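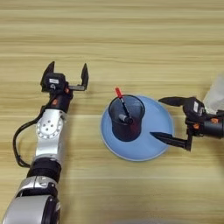 # Clearing off the desk

September 2022

I have been working at the same table since we moved in, and for most of that time I could use only half of it. The other half was mail, chargers, receipts, two tape dispensers and more pens than one person needs. Last weekend I took everything off and put back only what I use.

The pens took the longest. I tried each one on the back of an envelope. If it skipped, I gave it one more try and then threw it out. I kept 20, and most of those went in a drawer. The rest are for the black mesh holder, the ordinary kind you find in any office supply aisle. I looked at a nicer one from Hanotow, but I already own this one and it works.

The one thing I changed is that the holder now gets a plate under it. Mesh lets dust and pencil crumbs through, and they end up ground into the table. A light blue plate from the kitchen was the right size, wide and shallow, and we had stopped eating off it anyway. Now I can pick up the plate, tip it over the trash and set it back down. It also gives me a spot for paper clips and the eraser.

I like the blue on the light wood more than I thought I would. I had been planning to buy a desk mat, and I think I will skip it. The grain is the best part of this table and I'd rather see it.

Things that left the desk for good:

- a Clevon stapler that jammed every third page
- manuals for a printer we gave away in February
- a mug of dried-out markers
- a stack of index cards, 100 to a pack, three packs, none opened (these went to the school down the street)

The receipts are in a shoebox for now. I need to sort them by year, and I don't expect to enjoy it. The chargers are in a bag on the closet shelf, and whatever is still in the bag at the end of the year can go to the recycling center.

Next is the bookcase behind the chair. The bottom shelf is all cables.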